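Brick Table, Gallery 7: Small Stacks and the Digger

The brick table at the Vernik workshop is a plain one, light wood, and it gets used for whatever is being sorted or built that month. In July it was mostly LEGO. Bảo Hầu brought in a mixed lot he had bought from a seller in Jolum, 900 pieces in one box with no instructions and no bags. Minttu Seppälä did the first pass and pulled out 197 that were too chewed or faded to keep. The rest went into general stock, apart from a few handfuls set aside for small builds.

This page covers the small builds. The larger ones, including the Rullow station and the long bridge, are in Gallery 6. If you are looking for the train layout, it has its own page.

The rule for stacks was simple: use what comes out of the lot, don't go digging in the drawers for a matching color. That is how you end up with beige over yellow-orange over red. The pink and purple ones were Minttu's idea. She likes colors that step from light to dark – Bảo would put everything next to its opposite if you let him.

The construction vehicle was the best find in the lot. It came in two halves and took one evening to put back together. We have not been able to match it to a set, and it may well be somebody's own design. If you recognize it, please write to us through the contact page.

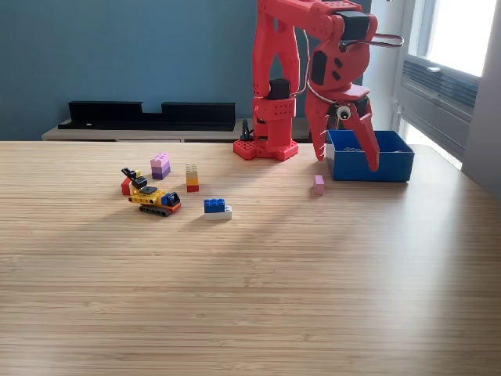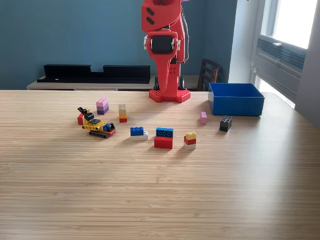 Two views of the brick table, with the construction vehicle, the small stacks and the blue bin.

Sizes and parts

All the stacks are made from ordinary bricks, nothing rare. They are not glued. We used to glue display pieces, and stopped after the Ahonen fair, when we wanted the bricks back and couldn't get them.

The vehicle runs on tracks and is mostly yellow in the chassis, with a blue cab piece. Bảo thinks the black arm was added later from another model. Minttu disagrees, and they have both been through the old catalogs without settling it.

The blue bin is one of our standard open ones. We buy them in one color now. Before that we had a mix of sizes that would not nest, and moving a collection from one shelf to another took most of a morning.

What happened to the rest

Of the pieces that stayed in stock, 143 were plates and tiles, and those went straight to the bridge build. Wheels and axles are in the drawer under the window. There is a tray of parts we could not identify, mostly clips and hinges, and visitors are welcome to go through it.

The stacks will stay together until the next lot comes in, then they go back in the drawers. The vehicle stays as it is and moves to the glass shelf by the door.

Next: Gallery 8, Windows and Doors
Back to all galleries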